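Join our fall play crew: Block Table Helpers wanted at Nolico, Furkbridge
Apply by 12/13/23

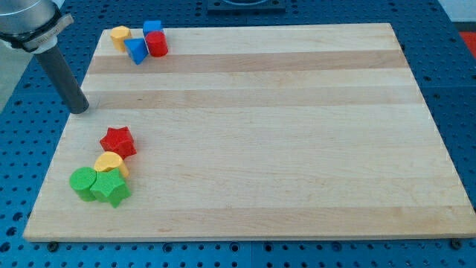 Part-time openings / Early learning

We love shape blocks at Nolico. Cubes, cylinders, triangular prisms, six-sided ones, stars - they come out every morning and they keep kids busy longer than almost anything else in the building! We're looking for 4 people to run our block table at the Lasdale branch, and we'd be so happy to hear from you.

You'll set out the blocks on the big wooden board, sit with small groups of children ages three to five, and let them sort, stack and talk. One child will group everything by color, the next will want the star next to the cylinder and will tell you why (at length). Your job is to listen, ask a good question now and then, and help put it all away at the end.

Hours: mornings, 27 hours a month
Pay: $792 a month
Start: after a paid training session with Ladi Odukoya, our play lead

You don't need a teaching degree. Experience with young children helps a lot, and so does being comfortable on a low chair. A second language is a big plus - many of our families speak one at home. All new staff complete a background check before their first shift.

To apply, send a short note about yourself and the names of two references to Bastien Deschamps at the Nolico front desk, Chevalier Building, Furkbridge. Drop-ins are welcome too, so come by and see the table!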